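Home | Kitchen | Storage | Racks and Baskets | Ordering | Contact

Print this page | E-mail this page

Arau Wire Basket and Food Container Set

The Arau set is a white wire basket sold together with green translucent plastic food containers. It is meant for counters and shelves where containers tend to pile up after washing. The basket keeps them in one spot and the open grid lets air reach them from the sides.

Basket

The basket is coated steel wire in white. The back wall is a grid of small rectangular openings. The coating can be wiped with a damp cloth. Do not use scouring pads, which will scratch it and let rust start at the joints. The basket is rated for 3,000 grams spread evenly. It stands directly on a counter or on a low step platform, sold separately by Martens in white.

Containers

The plastic is tinted yellow-green and you can see what is stored inside. The rim is thick and rounded, and the color looks deeper there than in the walls. The large container holds 1,475 milliliters to the rim and the small one holds 218 milliliters. Both go on the top rack of a dishwasher. Remove the lid before using a microwave. Tomato sauce and curry will stain the plastic over time. This does not affect use, and stained containers are not covered under the return terms.

Loading the basket

Put the large container in first with the open side up, then fit smaller pieces beside it. Lids go along the back wall, standing on edge. If containers are still damp from the sink, leave space between them and do not stack. A full basket should be lifted with both hands by the sides.

Green plastic in both views, with the basket in the first:

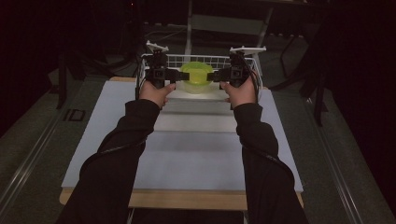
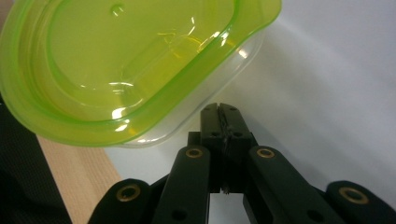 Replacement containers can be ordered one at a time. Use the part number molded on the carton flap, and say whether you need the large or the small size. Lids are ordered separately. Baskets are not sold without containers at this time.

Orders ship from our Lellcombe warehouse. The Ukotthorpe counter keeps a few sets for pickup, but call first. Stores and cafeterias ordering 1,000 containers or more should ask for the trade price list. Sets may be returned unused within 30 days in the original carton.

Print this page | E-mail this page

Last updated: 2018-05-26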